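Teaching by Hand

The Skoteck pair has moved into the Wekthorpe workshop, and the sign-up sheet for driving it is already longer than the one for the coffee machine repair.

The job is dull by design. You sit down, take hold of the 2 hand controllers, and the arms copy whatever you do, including the bits you would prefer they forgot. Craig Buchanan managed nine clean runs before lunch and then sneezed, which is now also in the training data. Pringle insists on deleting it. Purnia wants to keep it – robots should know what they're getting into.

Handovers are this month's task, and they are harder than picking things up. One gripper has to let go at the moment the other has hold, and most of us let go early. We practice on snack packets, with a teal bin full of them in the middle of the floor and a crumpled red one between the grippers. New drivers get three tries before someone takes over, so please don't spend them all on waving.
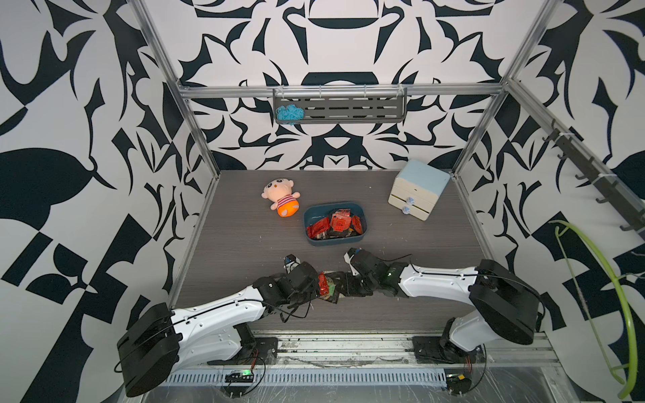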